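Search stories Enter keyword Go

The Two Hands

Margarida Pinheiro had bet me a lunch that the Roveo would win. I'd put my money on the Susteck, mostly out of loyalty, as I'd spent 3 weeks getting its driver to talk to our controller and I'd grown fond of the thing (it swore at me in error code 58, I swore back).

So there we were at Venedgate after everyone had gone home, with the checked tablecloth on and a heap of odds and ends to pick up. One arm wore the plain gripper, the other wore the hand with all the fingers. Same arms, same table, only the ends were different!

"Cord first," said Margarida. "Then the tray."

"You always start with cord."

"Cord is where people cry."

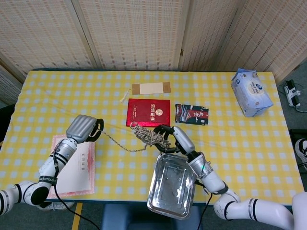

Which one would you choose if you could only keep one? The simple gripper, for most jobs, as there's less in it to go wrong and you can set it up in a morning.

I said as much to Margarida and she looked terribly smug, the Roveo being the simple one. But then I thought about the hand, and how it had closed round a teacup on run 1438 as if it was frightened of waking it, and I went quiet.

"You're getting soft," she said.

"I'm getting hungry."

She typed up the scores and sent them to old Sumampouw upstairs, who wanted a winner by morning. I leaned over to see. She'd written: keep both, 2 lunches owed.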